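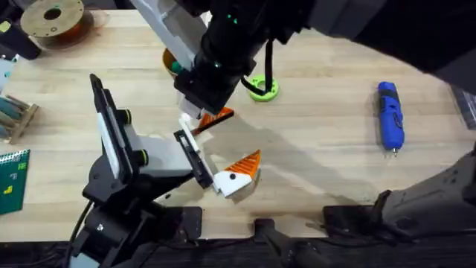
Arico has released a firmware update for its Wetitura line of small-office routers that closes a flaw in the way the devices handled DNS requests from guest networks. Version 8 of the firmware is available now through the admin panel and will be pushed to units with automatic updates turned on during September.

The flaw let a device on the guest network send lookups to the internal resolver and read back cached host names from the main network. Passwords and traffic contents were not exposed, according to the release notes, but the cached names could be used to map internal servers. Security firm Birkett reported the problem and tested 12 router models, 8 of which were affected.

The update also raises the limit on custom filter rules from 56 to 2000 and drops support for the older Dradmont VPN client. Users who still rely on that client will need to move to the built-in one before installing - the old profiles are deleted during the upgrade and cannot be restored from a backup file.

Routers restart once during installation. Arico advises administrators who cannot update yet to turn off the guest network or point it at an external resolver.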